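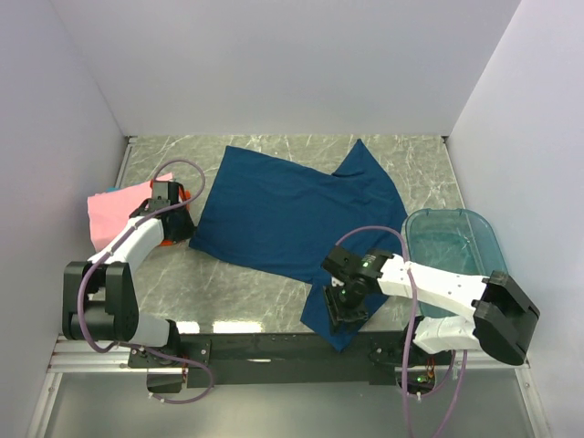 The folding cell, mid-shirt. Applicants should be comfortable with laundry.

Call for Participants: Jutow Student Robotics Project, Laundry Section

The Jutow project is looking for 14 students to join its laundry section when the new session starts in August. You will spend one semester trying to get two robot arms to fold a shirt. A reasonably awake nine-year-old can do this in under a minute, and we would like you to keep that to yourself when your relatives ask what you are studying.

Jutow is a student project with course credit attached. It meets in the Kirner Building, lower level, past the vending machine that takes cards and the one that only says it does. We have been at it for 3 years. In that time we have stacked cups, sorted bolts and opened a great many drawers, and all of it went well enough that we got overconfident and moved on to cloth.

What the work is

Cloth has no fixed shape, it hides half of itself under the other half, and it never lands the same way twice. The section's job is to collect demonstrations of people folding with the arms, train a policy on them, watch the policy do something else, and work out why. Then you collect more demonstrations.

Our target for the semester is 3000 recorded folds. That number came out of a planning meeting held in March 2020, before anyone present had tried to do 20 in a row. It has stayed on the whiteboard ever since and we have grown attached to it.

Each pair of participants gets a regular slot at the cell. In a typical slot you drop a garment on the table, drive both arms through the fold by hand controls, mark the recording good or bad, and drop the garment again. The dropping matters more than you'd think. People get tidy after an hour and start laying the shirt out nicely, and then we have a robot that can only fold shirts that are nearly folded already.

Between slots there is writing to do: labels, notes on failures, a weekly page for the shared log. Past entries include "left arm has lost interest in the sleeve" and "collar went under, stayed under." We do read them.

Who we want

We need people in each of the following, and you only have to be one of them:

Operators. Steady hands and patience. Video games are fine as experience. So is knitting, and last year the knitters were better.

Programmers. You should be able to read other people's Python without taking it personally. Some knowledge of machine learning helps, though we will teach what you need in the opening weeks.

Hardware people. Cables, mounts, gripper fingers, the screw that backs out. You should own a set of hex keys or be willing to guard ours.

One or two people who write well. Reports are due to our advisor, Ayane Miyazaki, twice a semester, and she sends them back if they contain the word "leverage."

No previous robotics course is required. First-years are welcome. Graduate students are also welcome, on the understanding that they take turns dropping the shirt like everybody else.

What you get

Three credits, pass/fail. A key card to the Kirner lower level. Your name on the dataset when it goes out. Use of the Lurivent arms outside your slot, if you book ahead and put things back. Coffee of a kind.

You also get a place on the team for the Deng Cup, the end-of-semester folding contest we hold with two other student groups. Each team gets a pile of garments it hasn't seen and a fixed amount of time. Scoring is by eye, with a ruler for disputes. Last year we came second out of three, and the winning team folded four items. The trophy is an ironing board cover in a frame.

There is no pay. We asked.

Time

Plan on six hours a week: two at the cell, two in the group meeting, two for whatever broke. The week before the Deng Cup will be worse. If you are already in a spring show, a varsity sport or a relationship with someone who resents robots, please look at your calendar before you apply.

A few rules of the cell

Hands stay out of the enclosure while the arms are powered. Long hair is tied back. The stop button is for everyone, and you will never be teased for pressing it. Garments are donated, washed, and shared. Please do not bring your own dirty laundry in the hope that it will be dealt with. It would come back in a heap, and it would take all afternoon.

How to apply

Send one page to Mawar Yusof, section lead, in care of the Jutow mailbox at the Kirner front desk, or hand it to her at the open lab. Tell us which role you're after, what hours you have free, and about one thing you built, fixed or gave up on. The ones people gave up on tend to be the better read. Transcripts are not needed and will be used as scrap paper.

Shortlisted applicants are invited for a 20-minute tryout at the cell. You will be shown the controls and asked to fold a towel. We look at how you go about it and how you take it when the towel slides off the gripper, so don't practice at home. Bring a friend if you are looking for a slot partner - otherwise we will match you with someone whose schedule is as bad as yours.

Everyone who applies gets an answer, usually from Mawar and usually late at night. If you don't get a place, you can still come to the open lab and donate a shirt. Dark colors preferred, no sequins. We had one with sequins.

We use cookies to improve your experience on this site. By continuing to browse you agree to our use of cookies. Accept Manage preferences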